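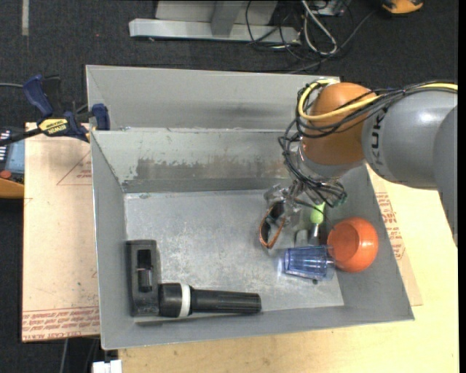
The first thing Leilani Kasprzak asked me, when I told her I'd come to write about the Sallell picking kit, was whether I had brought anything from home for it to pick up. I hadn't, and I was a little ashamed of myself, because it seems that most visitors do. People bring her their car keys, their stress balls, a child's mitten (one man from Prallby came with a frozen trout, but that's a story she tells better than I could). So we made do with what she keeps for callers like me, and on the Tuesday afternoon I spent with her that meant a shiny orange bowl leaning up against the side of a big gray metal bin, a see-through blue plastic cup lying next to it, a tool with a lime-green handle, and a long black handheld thing with a ribbed grip that I took for a flashlight. The arm over the bin was a KUKA, gray with an orange joint, and it wore its wiring on the outside, yellow cable and black cable together, like a person who has dressed in a hurry and looks fine anyway.

The kit itself isn't the arm, and I'll admit it took me a good half hour and two cups of coffee to get that straight. Sallell is what you buy if you already own an arm, or can borrow or lease one, and would like it to sort through a pile of mixed objects without having each one explained to it beforehand. Trastano, the small company behind it, sells a gripper, a control box, the software that decides where to grab, and a year of somebody picking up the phone. The price is $3,335, plus $100 a month if you want the phone to go on being picked up after that first year. I have spent more on a couch – and the couch, I should say, came with no support whatsoever.

Leilani runs demonstrations for Trastano out of a unit on Ridgeway, between a tile showroom and a place that repairs accordions. She used to teach middle school science and it shows, in the nicest way. She waits after a question. She lets you be wrong for a while. When I guessed that the blue cup would be the hard one, being something you can look straight through, she only said, "Tell me why you think so," and I found myself giving a short speech on the subject of light, with my hands.

Clear things are hard, as it happens, and I was more pleased about that than a grown man ought to be. Trastano's own manual gives them a chapter of 34 pages, the longest in the book, and it's frank about the limits. Thin clear plastic, mirrors, anything dark and shiny lying flat on the floor of a bin: the manual suggests you try these early, with your own parts and under your own lights, before you promise your boss a thing. I wish the people who wrote the instructions for my dishwasher had been half so open.

I also talked with a customer, Mortimer Thibodeaux, who has had his kit since December and uses it to sort returned kitchenware for resale. He's a patient man with a slow telephone voice, and he told me he set aside a weekend for installation and needed most of the next one too. The gripper went on easily. The cables were another matter. "You want enough slack that the wrist can turn, and you don't want so much that it catches on things," he said, "and I went back and forth on that more times than I'd like to see in print." He has since put his bin up on a lower table and clamped it down hard, and he advises anyone who'll listen to do their clamping on the first day.

His figures are modest and I liked them the better for it. He runs more than 1,000 picks on a good day and still keeps a person nearby, who drinks tea and steps in for the nested bowls. Nested bowls, he says, are a heartache.

So would I buy one? I have no arm, and my wife has views on the garage. But if I had a small shop with a steady stream of odds and ends coming through the door, I think I'd drive over to Ridgeway with a box of the most awkward ones I could find and let Leilani have a go at them. The demonstrations are free and run an hour, or in my case most of an afternoon. She books them by phone, mornings are quieter, and you can park behind the tile showroom as long as you leave room for the delivery truck.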